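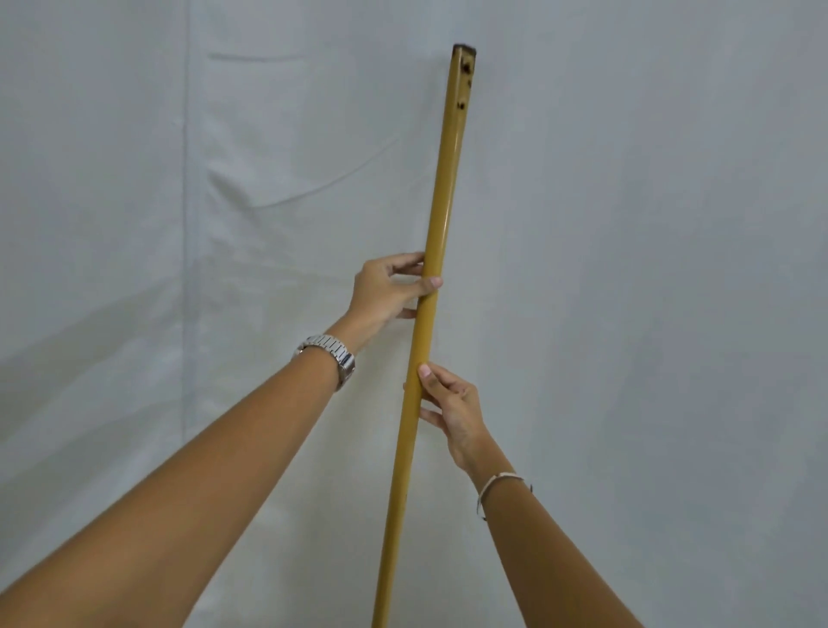 Keeping the Prayer Out of the Council Meeting: A Talk with Dzintra Kivi

I got to the diner ten minutes early and Dzintra Kivi was already in the back booth, halfway through a slice of pie, with a folder under her elbow. She's the one who wrote to the Bunero town council in October asking them to stop opening their meetings with a sermon, and if you live in town you've probably heard her called a few things over it.

"I've heard them all too," she said. "My hairdresser keeps me posted."

So how did it start? With a parking permit, as it happens. She went to a meeting to ask about hers, and before anyone got to the agenda a local pastor stood up and asked everyone in the room to rise and bow their heads. Dzintra stayed in her chair.

"One of the council members looked right at me," she told me. "And then I had to walk up and ask that same man for something. That's the part that bothered me! I drove home and I was still mad in the driveway."

She spent the next few weeks listening to recordings of old meetings (on her phone, while doing dishes, which I sort of love). She found 35 opening prayers, and by her tally every one came from one of the same 2 churches. That went in her letter. She also put up a petition, hoping for 100 names. When we talked it had 733.

I asked if she has something against religion, since that's what people say online. She put her fork down for this one.

"My mother is Lutheran and I drive her to church. Mebrat Alemayehu signed on the first day, and she sings in her choir. She told me she doesn't want the town council anywhere near her prayers. People can pray in the parking lot, they can pray in their seats. I just don't want the chair of the meeting telling me to stand up for it."

Ettore Pagano, who sits on the council, sees it differently. I called him afterward and he was friendly about it. "It's two minutes," he said. "It settles the room down. I'd be sorry to lose it." He does think the invitation list should be wider, and he told me he'd be open to a moment of silence if it came to a vote.

Dzintra laughed when I passed that along over the phone. "Silence would be great. Tell him I'll bring the pie."

The council has put the question on its next agenda, right after the sewer report. She plans to be there, and she still hasn't gotten that parking permit.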